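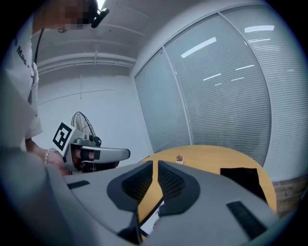
Section 2: Field Station Setup

# 2.3 Setting Up the Kasprzak Core Logger

Use this procedure to set up the Kasprzak core logger at a field station and record the first box of core. The same steps apply at the Kotville and Gotville sites. Read the full section before switching on the unit.

**Before you start**

- The logging bench must be level along its full length.
- Core boxes must be laid out in depth order, with the shallowest box at the left end of the bench.
- The reference block supplied with the logger must be clean and dry.

> **CAUTION:** Do not lift the logger by its rail. The rail is aligned at the factory and cannot be realigned in the field.

## 2.3.1 Mounting the rail

1. Place the rail on the bench with the zero mark at the left.
2. Tighten the two end clamps by hand until they stop turning.
3. Slide the carriage from end to end. It must move freely.
4. If the carriage sticks, loosen both clamps, wipe the underside of the rail, and repeat steps 2 and 3.
5. Connect the carriage cable to the port marked DATA. Leave slack for full carriage travel.

## 2.3.2 Calibrating the brightness scale

The logger records rock brightness on a scale from 0 to 255.

1. Switch on the unit and let it warm up for 30 minutes.
2. Set the reference block under the carriage, dark face up.
3. Select **Calibrate > Dark** and wait for the tone.
4. Turn the block over and select **Calibrate > Light**.
5. Select **Save**. The date and site code are stored with the calibration.

> **NOTE:** Calibrate again whenever the bench lighting changes. Readings taken under different lighting cannot be compared, even within a single borehole.

## 2.3.3 Logging the first box

1. Enter the borehole number and the top depth printed on the box lid.
2. Wet the core evenly with a sponge. Remove standing water from the box.
3. Set the carriage at the zero mark and press **Run**.
4. When the carriage stops, enter the bottom depth.
5. Compare the measured core length with the drilled length. The screen shows the result as percent recovery.
6. If recovery is below 80 percent, select **Flag** and enter the depth of each gap. Do not push the core together to close a gap.
7. Press **Accept** to store the box.

> **CAUTION:** Broken shale can swell and crumble when wet. For intervals marked Grarier Shale on the driller's sheet, skip step 2 and select **Dry** before pressing **Run**.

## 2.3.4 Depth errors

If the message DEPTH OVERLAP appears, the top depth entered is shallower than the bottom depth of the previous box. Check both lids against the driller's sheet. If the lids are wrong, correct them in permanent marker and initial the change.

If the message persists, save the file without accepting the box and send it to Everett Pettigrew at the Gotville office. Include the driller's sheet for the whole run.

*Section revised 22/09/2019 by Obed Yakubu. Replaces the loose sheet kept with the Kotville unit.*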